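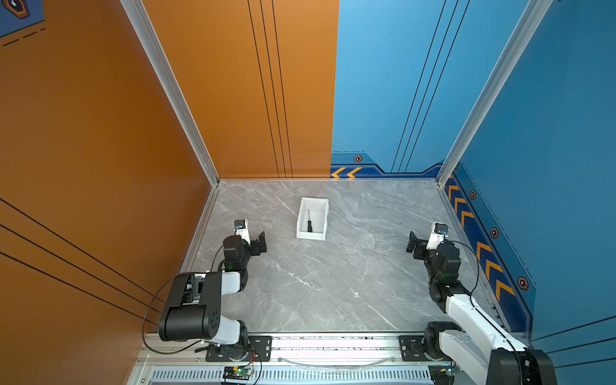

How soon after publication should a review copy be logged?
On the day it arrives, before it is assigned to a reader, with the source written in the second column.

Notebook entry, September 2022
Reading and reviews workshop

The register now holds 3,166 titles. Of these, 212 came directly from authors and carry the disclosure line. The rest were bought or borrowed. Florencia Sepúlveda checked the author copies against the correspondence folder and found 14 with no letter on file. Those reviews remain unpublished until the source is confirmed.

Gosell has changed its mailing slip. The new slip gives the publication date but omits the edition, so the edition must be taken from the copyright page. Proof copies from Dileck are still marked only on the spine. 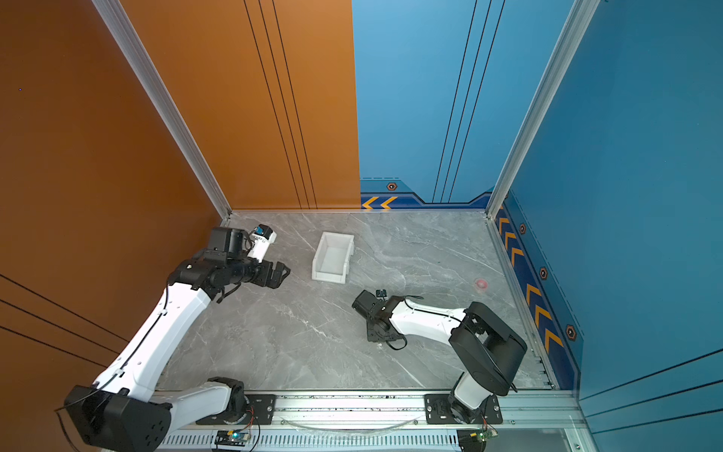 Disclosure wording

The March wording is withdrawn. It said "received for review" and did not name the sender. The new line names the sender and states whether a review was requested. It goes above the synopsis. Colleagues are asked not to shorten it, including in the newsletter.

Two readers are assigned to each Ccori novel, as before. Their notes on the second volume differ widely on the ending, and both will be printed under separate initials. I had proposed a single joint review, but the drafts could not be reconciled.
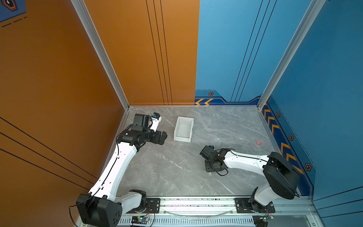

The ratings will also be printed separately, with no average. Nanero has asked to quote one of them on a back cover. Permission is pending, and the full sentence must be used if it is granted. Florencia holds the draft reply.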